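3.2 Sorting and folding of donated fleece

Garments came in to the Pomunstead depot in mixed sacks, unsorted. 2598 pieces over the study period, fleece and sweatshirt-weight knits the largest group by far. Each piece was tipped out on a flat table and left as it fell for the first look. Sorters then decided on fold type (half, third, or roll) before touching it again. A crumpled garment is shown in Figure 2, print condition is taken up in 3.3.

Main problem with soft fleece is reading the shape. A sleeve doubled over on itself looks a lot like a leg, and sorters often had to lift the top layer to tell a sweatshirt from sweatpants. Large prints help some, if they land face up. Cracked lettering was logged as wear but did not by itself send a piece to rags.
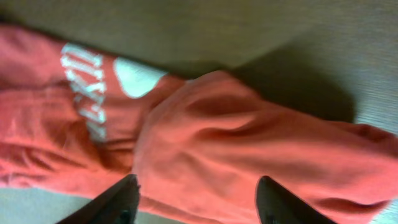 Figure 2. Red fleece-like garment with white print, before folding.

Pieces that went over 45 seconds were counted as slow folds. Most of the slow ones were bunched in the middle, with one layer trapped under another, so the sorter had to open the whole thing flat and start over. Manolakis (Kikholm trial, unpublished notes) saw the same with a smaller set of 300 garments, though her sorters worked standing and ours sat. Creases left in at this stage carry through to the stack, and the stack leans. We did not re-press anything.

Waseck bins were used for finished stacks thoughout, filled to the rim line only.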